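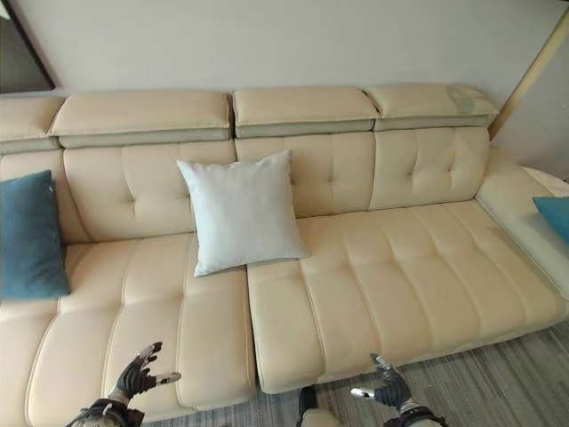
# Amato Cup 2019: supporters' questions

Updated January 27, 2019. Same questions as last year, mostly, with a few new ones now that Nisham have been promoted and brought their drums.

**When does it start?**

The first week of February. Group games come first, then the semifinals, then a final at Buston if the drainage holds up. If it doesn't, the final moves to Akumia, as it has for two years running.

**Who is in it this time?**

Sixteen clubs used to enter. It's still 16, though two of them have merged and one has changed its name to something its own fans can't spell. Akumia are the holders. Nisham are making their first appearance.

**How do I get a ticket?**

At the gate, cash or card. The card reader at Buston works best if you hold your phone well away from it and think kind thoughts. Away fans get 353 places per match. Once those are gone you're welcome to buy a home ticket, provided you can watch your team score in total silence.

**How big are the grounds?**

Buston holds 2,642, a figure the club is very proud of and has never had to test. Nisham's ground holds 1,000, and most of that is a grass bank. Bring something to sit on.

**What happens if a group game is a draw?**

Each side gets a point and both managers say they deserved three.

**And in the knockout games?**

Extra time, then penalties. There is no replay. We had replays once and the competition ended in May.

**How are teams separated if they finish level on points?**

Goal difference, then goals scored, then the result between the two sides. After that it's a coin toss at the league office. Yes, this has happened. Akumia won it and celebrated as if someone had headed it in.

**Can a player turn out for two clubs in the same cup?**

No. Anyone who has played even one minute for a club is tied to that club until the final is over. An unused substitute is still free to move, which explains why some of them look so cheerful on the bench.

**Are yellow cards wiped?**

Only before the semifinals. Two yellows in the group stage means one game missed. A red card means one game at least, and longer if you said what the referee wrote down.

**Can I bring a drum?**

One per supporters' group, no amplifiers. Nisham fans have asked whether a trash can counts as a drum. It does if you hit it.

**Is there parking at Buston?**

There's a field. In dry weather it's a parking lot.

**Will games be shown online?**

The semifinals and final will be. Group games get written updates on the league site, usually before the next match kicks off.

**My question isn't covered. Who do I ask?**

Write to the league office. Complaints about offside decisions go to the same address and are answered last.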